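**Kondthorpe bench, safe working rules: progress to end of May**

For Mieczysław Głowacki, cc Jurkska. Short one, sorry, writing between runs. 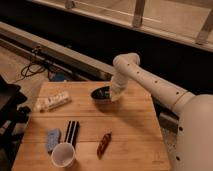

Draft 3 of the bench rules went out to all shifts. Main changes:

- One operator per arm, named on the sheet before power on. No swaps mid-run.
- Hands stay off the tabletop while the drives are live. Applies to "just nudging" a cup as well.
- Reduced speed for any new object set, first 300 cycles. Full speed only after sign-off by Ostap or me.
- Covers on the wrist checked at start of shift. Torn or slipped = stop and log it.

Logging: 211 stops written up so far, most of them operator stops, which is what we wanted. Adalberto is sorting them by cause. Slow going, the old sheets had no box for object type. New ones do.

Not done yet: floor marking, cable routing rule (wording still argued over), and the refresher for the Saturday crew. Rhun has the slides, needs a room.

Money: 3000 left on the training line. Would like to move it to a second stop button per bench, pls confirm you're happy with that before I oder them.

Draft 4 to you once the cable bit is agreed.

E. Bielecka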